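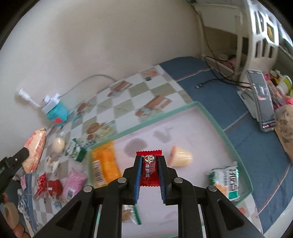

Ticket 107. Druklow fly reel, 8 weight, purchased new in May. Drag slips after a short run, then grabs. Reported by a customer who fishes lake-run browns from shore, with one rod and two spools. The complaint arrived as a single line: "drag sticks, lost a fish." The first reply asked for line, leader, backing, drag setting and the conditions on the day. Asked for the dimensions of the spare washer, he compared it to a small candy packet, the red kind with crimped ends and a cartoon kid's face on it, and said the washer was narrower than that. We have asked for a caliper reading instead.

Status: open
Opened: October 2, 2007
Product: Druklow reel, sealed drag, left-hand retrieve
Line: Cloris floating, weight forward
Backing: 20 lb braided, 123 yards

Symptom as reported
Drag is smooth for the first turns of the spool. It then loses tension with no change to the knob. If the fish keeps running, tension comes back all at once and the tippet breaks. Happens on both spools. Does not happen when line is pulled off by hand in the house.

Entry 1
Both spools affected, so the spool bearing is unlikely. Customer told to remove the spool, wipe the center post with a dry cloth and check for grit on the one-way clutch. No oil on the clutch at this stage. Result: post clean, clutch clean, fault still present on the next trip.

Entry 2
Asked how the reel is stored. Customer keeps the drag knob fully tightened between trips — this compresses the disk stack and can leave a flat, glazed area on the cork. Told to back the knob off completely and leave it overnight. Result: slight improvement on the first fish, then same as before.

Entry 3
Asked for a pull test with a spring scale. Line threaded through all guides, rod held at the normal angle, scale tied to the leader butt. Knob at the fourth click. Customer reports a steady reading at a slow walk and a drop when he jogs backward across the yard. The drop does not show with the line pulled straight off the reel with no rod. Repeated twice, same result each time.

This was not expected. A glazed disk should show up with or without the rod.

Entry 4
Asked about the rod. It is a Praltberg four-piece, used, with a replacement reel seat made by a shop called Hodžić. The customer had not mentioned the replacement. Asked him to check the reel foot for movement. He can rock the foot side to side when the lower ring is finger tight. Under load the reel tilts and the spool rim touches the frame. That may account for the grab. It does not account for the loss of tension.

Entry 5
Shim fitted under the reel foot (one layer of plastic cut from a leader wallet). Both rings tight. Pull test repeated with the rod. Grab is gone. Drop in tension remains, smaller than before.

Entry 6
Backing inspected. Customer wound it on by hand with no tension and no tape on the arbor. Backing knot turns freely on the arbor when the drag is above the third click. The whole load of line and backing is slipping around the spool as one piece. From outside it looks like drag slip.

Instructions sent:
Strip everything off, both spools.
Put one wrap of cloth tape on the arbor.
Tie an arbor knot over the tape and pull it down hard.
Wind backing on under firm tension, in even layers.
Reattach the Cloris line and check the loop for cracks.

Entry 7
First spool done, 31 pulls on the scale with no drop. Second spool not done yet. Drag disks not replaced. Customer wants to know if the shim can stay in for the fall season. Answered yes for now, check the rings before each trip. Reel seat to be referred back to Hodžić.

Pending: caliper reading on the washer, second spool.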